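The Dough Comes Before the Shop
28 May 2022
By the Harasym food desk

The baker behind Mondoseo sells flatbread at the Derthorpe market, but she prefers to talk in her own kitchen. She began in November with one recipe. "I had 400 grams of flour and no plan," she told me.

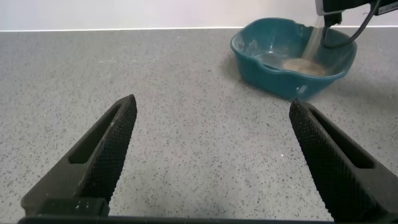 Her kneading is done without a machine. She learned it from an aunt in Illen, who used a wide bowl on the floor. Now she works at the counter, and a teal plastic basin has taken the place of the bowl. "It is light, I can turn it with one hand," she said. "My aunt would not like the color."

I asked if she measures the water. She does, but she does not trust the number.

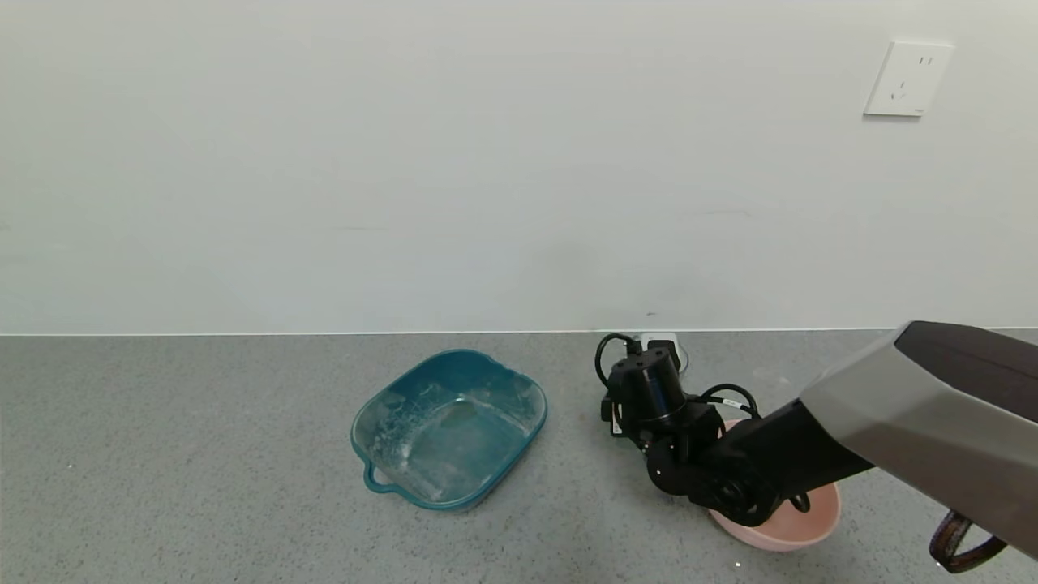
"Flour is different every week. I stop when my fingers tell me." After this she lets the dough rest for 10 minutes, and she does not touch it, even if customers are waiting.

Her advice for beginners is short:

- Put the flour in first and add the water slowly.

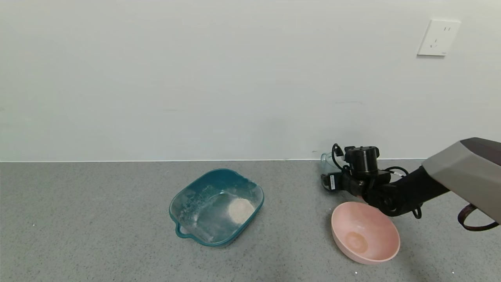
- Press with the heel of the hand, then fold.

- Soak the basin soon. Dry dough is hard work to remove.

She does not dream of a bigger place.

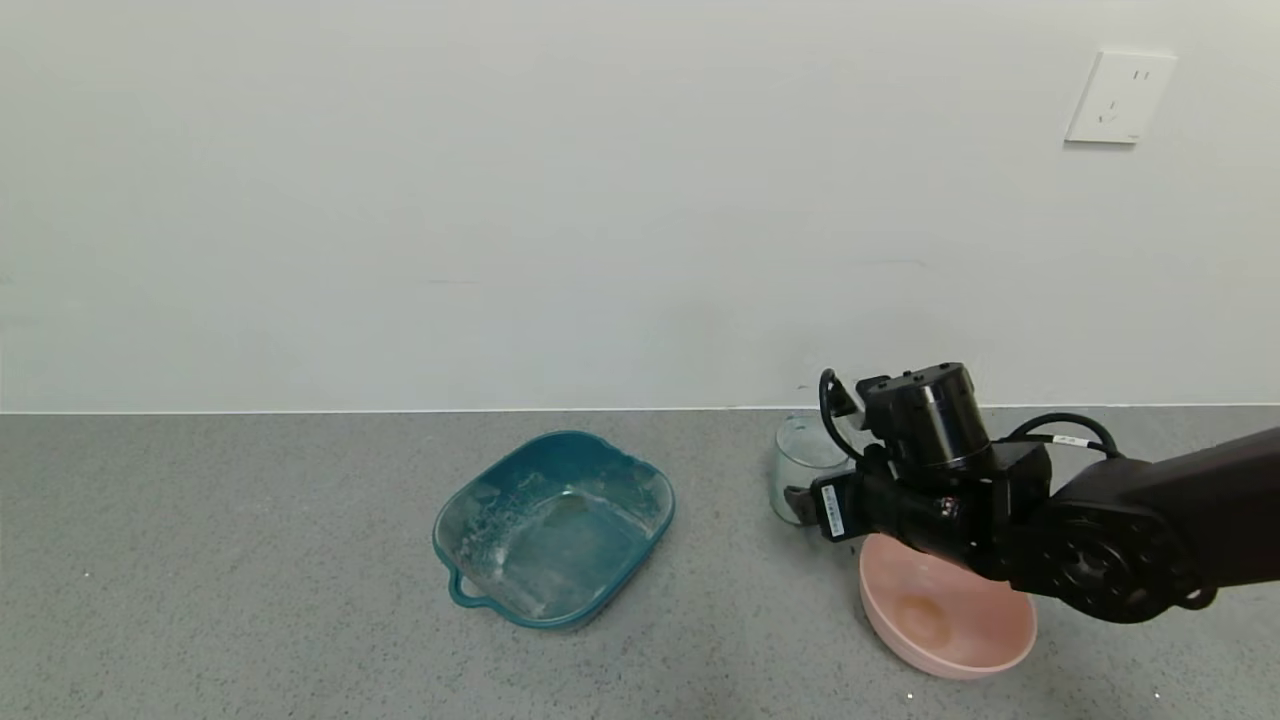
"With a shop I would be counting money all day," she said. "I want to make the bread."

583 shares
10 comments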